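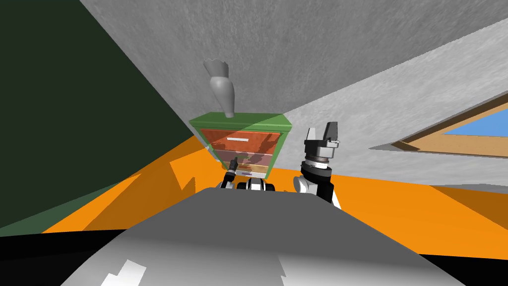
Why drawers slide, and why they stick

A drawer is an open box that moves in and out of a larger box. The larger box is called the carcass. Two forces decide how well the drawer moves: the push or pull from your hand, and friction.

What friction is

Friction is a force that acts when two surfaces rub together. It always works against the movement. Even smooth wood has tiny bumps, too small to see without a microscope. When one piece of wood slides over another, the bumps catch.

The heavier the drawer, the harder the surfaces press together and the greater the friction. A drawer full of books needs a stronger pull than a drawer full of socks.

Runners

The strips that hold a drawer up are called runners. There are 2 common kinds.

1. Plain runners. The drawer rests on a strip of wood and slides along it. Rubbing candle wax on the strip fills the gaps between the bumps and lowers the friction.

2. Roller runners. The drawer rests on small wheels or steel balls. A rolling wheel loses much less energy than a sliding surface, so a light pull is enough.

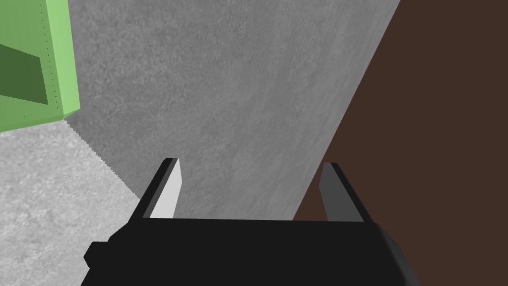

Why drawers twist

A pull in the middle of the front moves both sides of the drawer together. A pull at one end makes that side move first. The drawer turns a little, its corners press against the carcass, and it jams. Wide, shallow drawers do this more than narrow, deep ones. To free a jammed drawer, push it back in until it is straight, then pull again from the middle.

Damp air

Wood takes in water from the air and swells, mostly across the grain. A drawer that runs well in March may be tight after a wet summer. Metal does not take in water in this way.

Try it yourself

You need a shoebox, some string, a spring balance and 4 bags of rice of the same size.

Tie the string to the box and hook on the balance. Pull slowly along a table - keep the string level - and write down the reading. Add one bag and pull again. Repeat until all the bags are in the box. Then put a row of round pencils under the box and compare the readings.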